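Chapter 2
The Month Indoors: Lying-in and the Business of Recovery

When Mrs Gethin of Surthorpe gave birth to her second child, she went to bed and stayed there, by general agreement, for the better part of a month. The curtains were drawn, the keyhole was stopped with rag, and her husband was told to find his own dinner. He recorded in his account book that the household had been "much put out", by which he seems to have meant himself.

Historians call this period lying-in. It is easy to laugh at, what with the hot spiced drinks and the fear of fresh air, and earlier textbooks did so at some length. Their authors were mostly men who had never been handed a newborn and a mop on the same afternoon.
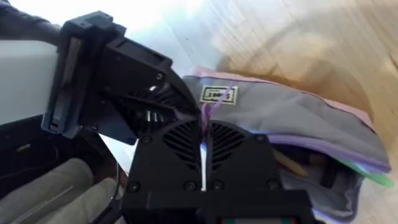
Figure 2.1 Grey fabric pouch, with its edge held in a black gripper.

This chapter takes the custom more seriously. We begin with the room itself and the women who were allowed into it: the midwife, the neighbours (known as gossips, a word that has since come down in the world) and the nurse hired for the month. We then look at what it all cost. Among the 172 households in the Nenthorpe accounts, spending on ale and cake often outran the midwife's fee — a fact the midwives noticed. 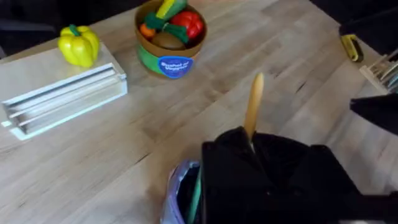

Cost mattered, as the full month was a luxury. A labourer's wife might be back at the washtub within days, while a merchant's wife could keep to her room for up to 39 days and receive visitors throughout. Sermons praised the first woman for her industry and the second for her modesty. No preacher in our sources suggests they swap. 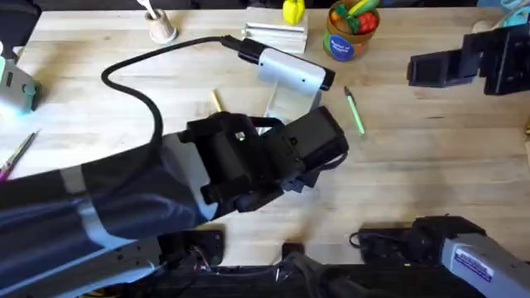

The baby, meanwhile, was swaddled. Bands of linen were wound round the limbs and body, in the belief that this would make them grow straight, and the quality of the winding was open to inspection by every woman who called. Tightness was the point. Anything as slack as the dark sleeve over the arm in the photograph, with its creases and folds, would have been undone and started again by the nearest grandmother. Whether the child objected is not recorded, though the bills for soothing syrup offer a hint.

Before reading on, make a note of what you expect a "normal" recovery from childbirth to look like, and who told you so. You will need it for section 2.4, where the doctors arrive and open the windows.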